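Subject: Re: [prunent-kitchen] Scratched bottles and hanging sheets
Date: Thursday, July 19, 2018

On the Prunent kitchen list, a member wrote:

> Does anyone have a good way to get dark marks off a cream bottle with
> a metal neck? Mine has gone all freckly and I can't tell whether it's
> dirt or damage. I'd also love to hear what people use for a backdrop
> when they take pictures of stuff to sell. My kitchen counter is busy
> granite and everything I own looks like it's in a rock garden.
>
> I paid way too much for the bottle so please don't say toss it.

Oh boy, I have one of these too, so I'm jumping in on both questions at once. I won't say toss it, I promise!

Mine came from the Barbu outlet out by Ununley a couple of years ago and it's had a hard life. It rode in the car door, it rode in the bottom of a tote bag with my keys (I know, I know), and for one whole October it lived in the garage with the camping stuff. I got it out this week meaning to list it on the swap page, took a good look in decent light, and pretty much gave up on calling it "like new." 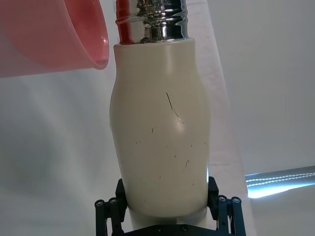 My poor cream bottle, scratches and all. The long one is the worst.

The shape still makes me happy, with that round shoulder, and the shiny neck cleans up nicely with a dry dish towel. It's the cream part that shows everything. I think a matte finish is just like that. My sister-in-law has a dark green one that has been dropped down actual stairs and you'd never know.

So, marks. What I do is sort out the dirt from the real scratches before I get out anything stronger than dish soap. Warm water, a drop of soap, soft cloth, then let it dry all the way and look again. If you can feel a line with your fingernail, it's a scratch and you're stuck with it. If it feels smooth, try a paste of baking soda and water on the bottom first, where it won't show if it dulls the finish. Go easy - I got carried away on an old Druno canister once and ended up with a shiny bald spot the size of a quarter, which looked a whole lot worse than the smudge did.

Please don't use the green scrubby side of the sponge. I don't care what your mother did.

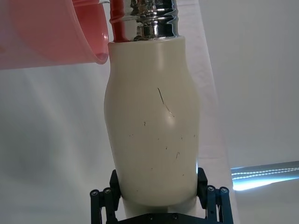
For the ridges on the neck I like an old toothbrush, dry first and then damp. Gunk gets down between the rings and you can't reach it with a cloth. Don't soak it overnight, either. I did that with a different bottle and the inside smelled like a pond for a week, and I never did get it completely out.

Okay, the backdrop question! I have tried poster board (curls up), a shower curtain (shiny) and a roll of shelf paper (don't ask). What I've gone back to is a plain white bed sheet hung behind a white table. A flat one, not fitted, unless you want elastic in all your pictures. 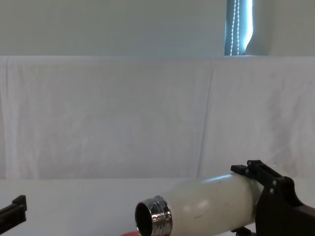 You can iron the sheet if you're that kind of person. I'm not, and wrinkles don't bother me when I'm just selling a pitcher or a couple of cups. A spritz of water and a good tug gets the worst of them out. If you do have a window nearby, try your pictures at a few different times of day before you buy any lamps. Morning works best at my place, but your kitchen probably faces some other way.

One warning, cream on white can look kind of washed out. I'd put something with color next to it, even a plastic cup, so people can tell it's cream and don't come back to you saying they thought it was white. That happened to me with a butter dish, and we went back and forth for 3 days over it.

And do show the scratches when you list it. I got a perfectly nice offer on a banged-up kettle last year from somebody who only wanted it for watering plants.

Does anybody know if Barbu still sells the lids separately? I've been down to one for ages and the seal is getting tired.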